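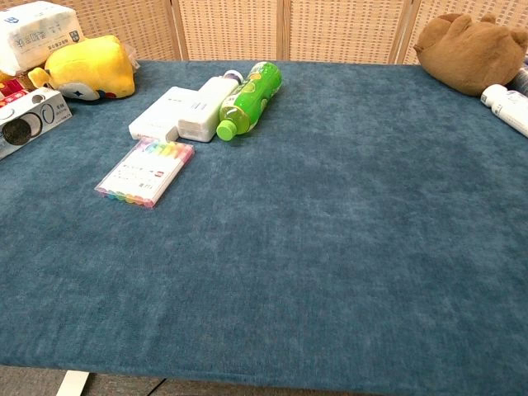 A table at Prasgate, with its teal-blue cloth and the woven divider behind.

Prasgate helps people clear and sort the small things that pile up at home – chargers, bottles, boxes, soft toys. Bhavana Raju started the company in Ridon and still runs the sorting sessions. We work at large tables covered in cloth, in groups of five, and a session takes 45 minutes. Our second room, in Rey, opened in July. Bring one bag and we'll start from there.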